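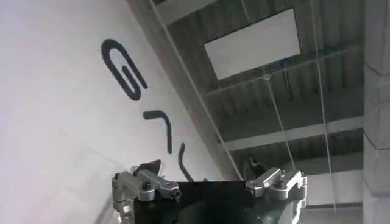 Seven weeks of night bus

So I've been taking the 248 home from work since December, and I have opinions now. I used to drive. Then my car gave up outside Hirimby and the garage wanted $1339 to fix it, so I bought a bus pass and a very large thermos instead.

The 248 leaves Paiva at 17 past the hour, or it's supposed to. I've learned to bring a book (two if it's snowing) and to sit on the left, where the heater works. The right side is for people who enjoy suffering.

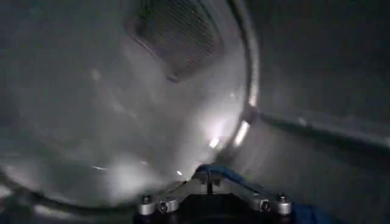 My favorite stretch is after the Vuveck turnoff, when most people have gotten off and the driver turns the radio up a little. It's always oldies – the kind my mom used to sing while she did the dishes. I've finished four library books since I started, which is more than I read all last year!

The mornings are another story. Everyone's grumpy, there's never a seat, and somebody always has a tuna sandwich. At 7 a.m.! I'm still not missing the car, though. Ask me again when it rains.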